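4. Care of marble surfaces – Zirkidlow sealer

1. Take all small items off the countertop.
2. Mix 12 ml of soap in 500 ml of warm water and wipe the stone.

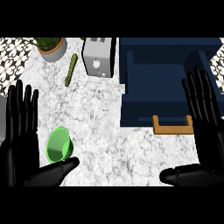
Fig. 7. White marble countertop with a small green bowl.

3. Apply the sealer with a soft cloth. Wait 19 minutes, then wipe again.

CAUTION: Do not use vinegar or lemon – acid makes marks in marble.

4. For floors, repeat steps 2 and 3 in small areas.
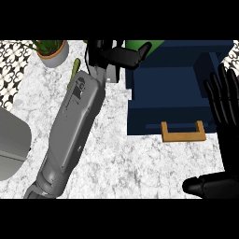 Fig. 8. White marble floor with soft gray veins.

Note: Keep the bottle closed after use.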